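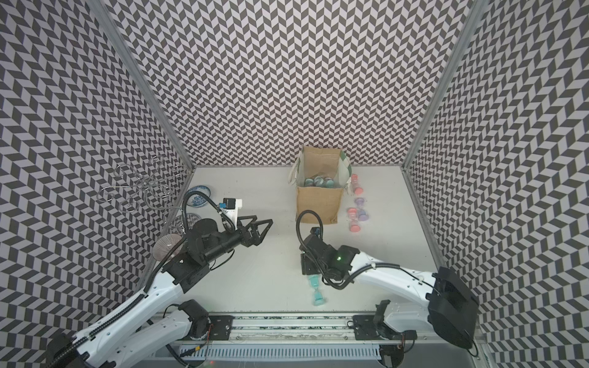

Okay, so the question I want to spend my slot on is when a two-armed robot should change its mind about which hand does the job. I've been stuck on this since January and I'm going to try to get through it without sliding into cable management, which is my other favorite subject. The method is called Stodum, my co-author is Preben Ragnarsson, and if you hate the name you can take it up with him at the coffee break. The task is packing: small things on a table go into a bag. We like hourglasses for this a lot, because they're narrow in the middle and they have two perfectly good ways to be on a table. Look at the teal one lying on its side under the right gripper, and then at the ones by the burlap bag. Those are very different grasps, and which arm ought to go for which one depends on much more than who's closest.

(Pause here, let people look. Don't start pointing at everything with the laser.)

So how do people usually pick an arm? The common recipe is you draw a line down the middle of the table, left side goes to the left arm, right side goes to the right arm, done. I've shipped that! It works fine until an object sits near the line, or the good grasp angle is on the far side, and then you get what our lab calls the dithering problem. One arm starts, stops, backs off, the other one starts, and you sit there watching your afternoon go by.

The other recipe is to let the learned policy sort it out by itself. You train on demonstrations, both arms come out of one network, and whatever the human did, it copies. Which is great, except that our demonstrators didn't agree with each other. Montserrat Zamudio did a big share of our teleop and she is strongly right-handed in her choices. I'm left-handed, I reach across. The policy learned both of us and averaged us, and the average of us two is a robot that hovers.

What Stodum does is pretty plain. Before each pick we sample a handful of short futures for each arm, score them with a small value model, and commit. The commit part is what I care about. Once an arm is chosen, the other one has to beat it by a margin before we allow a switch, and that margin grows as the chosen arm gets closer to the object. Early on, switching is cheap. Late, it had better be for a really good reason, like the object rolled.

(If somebody asks about the margin schedule right now, say it's on a backup slide. It is. It's the ugly one.)

Training data: 3000 demonstrations, all in the same enclosure, with the object layout changed between episodes. The value model gets trained on those plus the policy's own failures, and I'd say the failures did more for us than I expected. We tried leaving them out and the thing got wildly optimistic about tipped objects. It thought it could grab anything from any side.

Now the numbers. We ran 276 evaluation trials per method. The midline rule finished 164 of them. The learned policy on its own was a bit better than that on upright objects and clearly worse on tipped ones, so overall they land close together. Stodum beat both, and the gap is nearly all on the tipped ones near the middle. If your objects are upright and spread out, please don't bother with any of this, use the line.

Stuff I want to be upfront about. The bag never moves far in our layouts. We nudge it, we turn it a little, and that's it. Put it on the other side of the table and I don't know what happens, Preben has a guess and I have the opposite guess. Also both arms share a rail base, so the geometry between them is fixed, and the futures we sample lean on that pretty hard.

And speed! The sampling costs us a noticeable wait before each pick. In the first version people watching thought it had crashed. We now let the arms drift toward a neutral ready pose while it thinks, which helps the wait a little and helps visitors a lot.

(Check the clock. If I'm past the halfway mark, skip the Brernance comparison and go straight to the handover clip.)

Brernance, quickly: same idea of committing, but with a fixed margin the whole way. We reimplemented it, and with a small margin it dithers, with a large one it stubbornly pushes a rolling object off the table. Growing the margin gets you out of having to choose.

Next up is handovers, where both arms have to commit to the same object, and our switching rule doesn't cover that yet. Clip first, then questions. Montserrat has the second mic.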